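3.2 Reader letters and the picture-to-word ratio

Figure 2. A small whiteboard lying flat on a cream tabletop, two robotic arms reaching toward it.

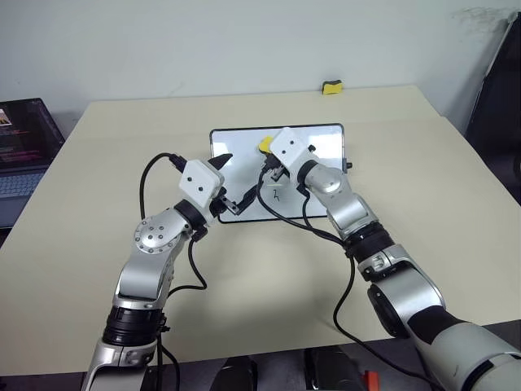
Sebastião Fagundes objects to the ratio as a measure at all. His point, made in a long letter on an earlier draft, is that a page of a picture book can't be counted like a page of a novel, and that a four-word page with a good drawing may hold a child longer than a full page of text. We take the point. Ratio kept anyway, as it is the only thing all the publishers could give us for every title.

Corpus first. 2693 letters from child readers, sent to four small children's presses: Nerkondale, Zalitz, Van Dijk and Taketa. Letters under 30 words were left out of the close reading but stay in the totals. Most are handwritten, a good many dictated to a parent, and we did not try to separate the two (see Limits). Letters that only asked for a free book were kept. They turned out useful.

What children write about. Characters, mostly. Then endings. Illustrators come up far less by name than authors do, even at Taketa, where the illustrator's name is set larger on the cover. But the drawings themselves come up all the time, and in detail: a dog with the wrong number of legs on one page, a coat that changes color between chapters, a grandmother who "looks cross when the words say she is happy." Children catch mismatches. Adult reviewers in our comparison set almost never did.

Zalitz is the odd one. Its list is heavy on chapter books with one drawing per chapter, and its readers ask for more pictures in letter after letter. Nerkondale, whose books are nearly all pictures, gets the reverse request less often, though it does get it. Whether this is a real preference or just children asking for whatever there is less of, we can't say from letters alone. Van Dijk sits in between and behaves like it.

Age. Given in most letters, usually in the first line, often with the half. Younger writers draw in reply, older ones ask how the book was made: how long it took, what pens, who decides the cover. A cluster of these came in March, after school visits, and reads like homework. Coded separately.

Coding. Two of us read everything, seperately, then met over the disagreements. 40 letters could not be settled and are marked as open in the tables. Most of those were jokes, or might of been.

One thing we did not plan for. Children who wrote twice. The second letter is nearly always about a differnt book by the same illustrator, even when the child never names the illustrator and the author has changed. So they follow the drawing style, it seems, without having a word for it. Fagundes suggests they follow the shelf, as the presses keep a series look on the spine. Possible. Spines at Nerkondale are plain though, and the pattern holds there too. More on this in section 5.

Limits. Children who write to publishers are not most children. Letters kept by a press are not all the letters it got; Zalitz threw out a box during an office move and is not sure which years were in it. Dictated letters carry the parent's wording. We read for subject, not for style, partly for that reason.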